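Gobelets consignés : la restauration universitaire de Bomham généralise le dispositif

La direction de la restauration universitaire de Bomham a confirmé en juillet l'extension de son service de gobelets consignés à l'ensemble de ses points de vente. Limité jusqu'à présent à la cafétéria Ruotsalainen, le dispositif concernera dès la rentrée les cafétérias Motach et Tratden, ainsi que les comptoirs installés dans les halls d'enseignement.

Le principe demeure inchangé. L'usager verse une consigne lors de l'achat d'une boisson chaude, puis la récupère en rapportant le gobelet à l'un des comptoirs participants, quel que soit le lieu d'achat. Les gobelets restitués avant 16 h sont lavés le jour même à la laverie centrale et remis en circulation le lendemain matin. Les personnes munies de leur propre tasse continueront de bénéficier du tarif réduit, sous réserve que le récipient soit propre et adapté aux machines.

Pendant la période d'essai, 2509 gobelets ont été empruntés à la cafétéria Ruotsalainen, dont 332 n'ont pas été restitués. La direction juge ce résultat encourageant, tout en relevant que les pertes se concentrent sur les dernières semaines du semestre, lorsque les étudiants quittent les résidences. Des points de collecte supplémentaires seront donc ouverts à l'entrée des résidences pendant les périodes de départ.

« Le retour doit être aussi simple que l'achat », indique Kaisu Kuusisto, responsable de la restauration universitaire. « Les usagers nous ont surtout signalé des horaires de comptoir trop courts en fin d'après-midi – nous en avons tenu compte. » Les comptoirs de retour resteront ainsi ouverts 30 minutes après la fermeture des caisses.

Les gobelets en papier ne disparaîtront pas immédiatement. Ils resteront disponibles sur demande jusqu'à l'épuisement des stocks, puis seront réservés aux manifestations extérieures et aux situations dans lesquelles le lavage ne peut être assuré. Un supplément sera alors appliqué et affiché en caisse.

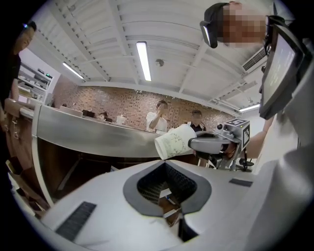

Les services et laboratoires qui commandent des boissons pour leurs réunions devront préciser, au moment de la réservation, le nombre de gobelets consignés souhaité. Au-delà de 200 unités, la demande devra parvenir à la restauration universitaire cinq jours ouvrés avant la manifestation. Les caisses de transport seront reprises sur place par les équipes de livraison, à condition que les gobelets aient été vidés et rangés.

Les modalités de remboursement pour les titulaires de la carte de campus seront communiquées avant la rentrée. Les consignes versées pendant la période d'essai restent remboursables à la cafétéria Ruotsalainen, sur présentation du gobelet.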